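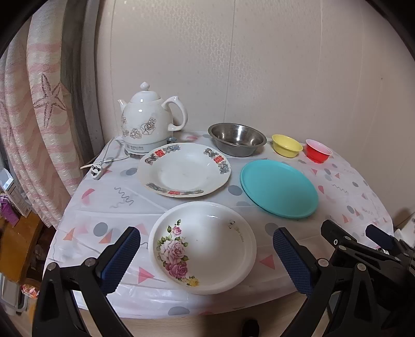
Fig. 2. Kettle and tableware on a covered table, by a pale wall.

Household Objects, handout 3
28 Mar 2018 — course tutor, Kinoshita evening class

Pattern is where everyday china gets exciting! Start with the wide plate. The red characters on its rim are double happiness, a sign long linked with weddings, and the motifs beside them are in dragon-and-phoenix style — a classic pairing. Then look at how differently the deep bowl handles its roses, in one spray down the inner side.

The kettle is a lovely puzzle. Teapot shape, outlined flowers, and yet it sits on a power base. How old does it want to look?

For next time: choose 2 pieces from your own cupboard, sketch the rims, and write 96 words on each. Plain steel counts too.

Comments

Can we use a saucer? Mine has a great rim.

Loved the bit on double happiness, my gran had a whole set with it.

Is handout 2 still up anywhere?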